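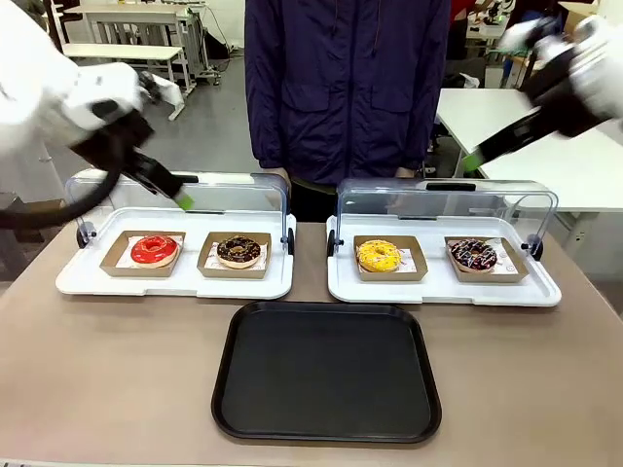
April
by Jhosep Ñahui

The bakery on the ground floor of my building closed in the winter, and I have spent a good part of this spring learning to do for myself what I used to pay for. I live on the edge of Zunholm, a short bus ride from anything, and the closest bread now is the supermarket kind in a plastic bag. So I started a sourdough. I'm writing this down mostly for my sister, who asked how it was going and got a much longer answer than she wanted.

The starter took longer than the recipe said it would. I mixed flour and water in a jam jar and left it on top of the fridge. For the first week it smelled like nail polish, and I nearly threw it out twice. Then I switched from white flour to whole rye and it began to rise within a day. I feed it at night now, before I brush my teeth, and I keep the jar on the counter where I'll see it.

My first loaf was flat and gray in the middle. I had followed the times in the book exactly, but the book assumes a warm kitchen and mine is cold until noon. The second was better. The third I forgot in the oven while I was on the phone, and it came out with a crust I had to saw through. We ate it anyway, as toast, for most of a week.

What helped was writing things down. I have a cheap notebook where I put the flour, the water, when I mixed, when I shaped, and what came out. My basic loaf is now 370 grams of water to 500 of flour, with 10 grams of salt. Any wetter and I can't shape it. People online go a lot wetter than that and get big holes, but I like to put butter on my bread and I don't want it on my knee.

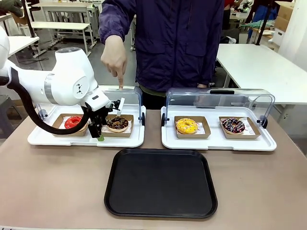
I have kept away from sweet things so far. I did think about it, and I got as far as pricing a heavy pot for frying, but I don't want that much hot oil in a kitchen where two people can't pass each other. It's a shame, as a plain chocolate donut is the thing I miss most from downstairs. I would have one with my coffee on the way to work and never give a thought to how much trouble it was to make. My sister says they can be done in the oven. I have tried one of those and it was a muffin with a hole in it.

Flour has been its own project. The supermarket sells two kinds of bread flour and I can't tell them apart. Then a coworker told me about the mill at Sarnholm, which sells from a side door in the mornings if you bring your own bag. I took the 2504 bus out there, which runs once an hour, and came home with as much as I could carry. The flour is a little darker than what I was used to and it soaks up more water, so all my notes were wrong for a while. The flavor is worth it - more like toast, even before you toast it.

I also bought a Candale, which is a cast iron pot with a lid that you bake the loaf inside. It was the one real expense. Before that I was using a pizza tray with a pan of water under it, and the crust never got very good. With the pot, the loaf opens up along the cut the way it does in the pictures. It weighs as much as a small dog and I have burned my wrist on it once already.

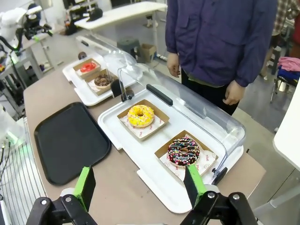 My schedule goes like this. I feed the starter at night and mix the dough when I get up. I fold it a few times while I have breakfast and answer mail, then leave it until it looks about half again as big. I shape it after lunch, put it in the fridge in a bowl lined with a dish towel, and bake the next morning. If the day gets busy it can stay in the fridge until evening and it doesn't seem to mind.

One loaf lasts the two of us three days. I gave one to Mrs. Tamayo across the hall, who grew up over a bakery and has opinions. She said the salt was right and the bottom was pale. I have moved the oven rack down a notch since then and she is getting the next one.

Last updated in April, with the water amount corrected.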